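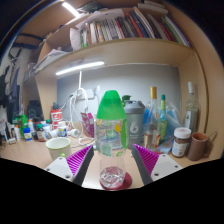 How does a robot learn to pick up a bottle?

One way is for a person to do the job first. The person holds a gripper in one hand. It has two fingers that open and close, a lot like tongs. A camera on the gripper records what it sees the whole time.

Say the job is to grab a water bottle from a crowded desk. The person moves the gripper until the bottle is between the fingers. Then the fingers close.
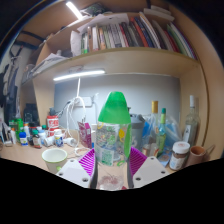 Ridged magenta pads on the fingers press against the sides. Squeeze a thin plastic bottle too hard and it can bend.

One try is not enough. A robot may need to study roughly 2,000 tries, with the bottle in different spots. A computer looks for patterns in them: where the bottle was, how the gripper moved, when it closed.

Another way is remote control. The person moves a set of handles, and a robot arm across the room copies each move.

Word to know: a demonstration is one recorded try at a job.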